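Stuvirstead dominoes

Stuvirstead dominoes, known locally as "the slow game," is a block-type domino game played in and near the town of Stuvirstead, mostly by people who have somewhere else to be.
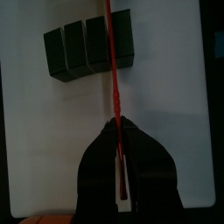 It differs from ordinary block dominoes in one respect. A player who can't move doesn't pass but must wait, saying nothing, until an opponent agrees that the move was impossible. The opponent is under no obligation to hurry. A match is played to 205 points, a total that appears in the oldest known rules and is explained in none of them.

Origins

The game is usually credited to Spyros Stan, a ferry clerk who taught it to stranded passengers. A rival claim comes from the neighboring town of Zostville, where it is called Zostville dominoes and is otherwise identical. Éabha Hayes, whose short history of the game is the only one in print, sided with Stuvirstead and was afterward asked to return her Zostville library card.

Rules

Two to four people may play. Each draws seven tiles from a standard double-six set, and the highest double leads. Tiles are matched end to end, and doubles are laid crosswise. The winner of a hand scores the pips left in the other hands. Talking is allowed on your own turn only, a rule that has done a good deal to lengthen turns.

In the Geraghty variation, a player may refuse to agree no more than 3 times per match. Purists consider this reckless.

Competition

An open tournament is held every July in Stuvirstead. Play begins at 9 a.m. and ends when it ends. Melur Hutapea won it in her first year of playing, having been taught the rules over breakfast that morning. Her final against Trilok Maurya included a single wait that outlasted lunch. Entries were later capped at 100, a limit the tournament has yet to trouble.

See also: Block dominoes; Muggins; Zostville (disputes)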